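공유 작업실에서 손에 쥐고 쓰는 그리퍼를 만드는 중인데, 솔직히 아직도 반신반의한다. 진행 상황을 여기 적어둔다. 응원 글 아님.

시작은 Potar 도면이었다. "주말이면 완성"이라고 적혀 있길래 그 문장부터 안 믿었다. 손가락 하나 맞추는 데 주말이 끝났다.

부품은 Stondska에서 주문. 나사 봉투에 규격 표시가 없어서 캘리퍼스로 하나씩 쟀다. 이걸 키트라고 부르는 게 맞나 싶다.

과제는 반찬통이다. 양쪽에 걸쇠 달린 투명한 플라스틱 통. 로봇 데모 영상에는 왜 늘 나무 블록만 나오는지 의심스러워서 일부러 이걸로 골랐다. 투명하고, 미끄럽고, 테이블은 또 하얗다.
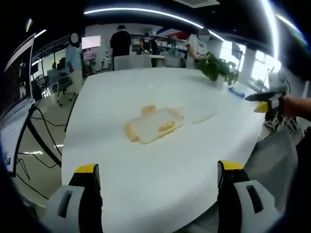
그리고 뚜껑. 뚜껑을 덮고 걸쇠를 잠그는 건 사람한테도 은근히 귀찮은 일이다. 한쪽을 누르면 반대쪽이 들린다. 그래서 그리퍼를 두 개 쓰기로 했는데, 두 개면 문제도 두 배가 된다는 걸 예산표에는 안 적어놨더라. 내가 쓴 예산표인데.

학습은 Undemetti로 돌릴 예정. 소개 글에는 시연 데이터가 "최대 593개"면 충분하다고 되어 있다. 최대라는 말이 왜 저기 붙는지 이해가 안 간다. 충분하다는 얘기면 최소라고 써야 하는 거 아닌가?

우리 목표치는 2710개로 잡았다. 근거는 없다. 593이라는 숫자를 못 믿어서 넉넉하게 부른 것뿐이고, 팔이 아파지면 슬그머니 줄일 수도 있다.

카메라 위치도 계속 말이 나온다. 손가락 바로 뒤에 달면 물건은 잘 보이는데 화면 아래쪽을 손가락이 다 먹는다. 넓은 렌즈로 바꾸면 테이블이 활처럼 휜다. Witkowska 포럼에서는 "모델이 알아서 배운다"고들 하는데, 알아서 배운다는 말로 끝나는 답변은 일단 거르고 본다.
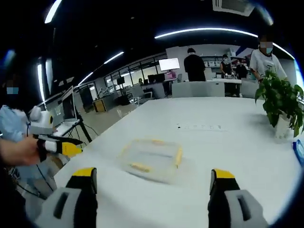 흰 테이블 위의 투명 통. 왼쪽이 카메라 마운트 달린 쪽 그리퍼.

손가락 끝은 다섯 번째 버전까지 갔다. 앞의 것들은 서랍에 있다. 부드러우면 걸쇠를 누를 때 밀리고, 딱딱하면 통이 튄다. 중간 경도가 답이라는 조언도 받았는데 그 중간이 어디냐고 물으면 다들 조용해진다.

"집에서 만든 로봇이 설거지까지 해준다"는 글이 요즘 자주 보이던데, 뚜껑 닫는 장면부터 편집 없이 올려줬으면 좋겠다. 통을 잡는 장면 다음에 바로 닫힌 통이 나오는 영상은 이제 안 본다.

9월까지 걸쇠 두 개를 연속으로 잠그는 게 목표. 되면 무편집으로 올리고, 안 돼도 올린다. 다음 글은 아마 또 나사 얘기.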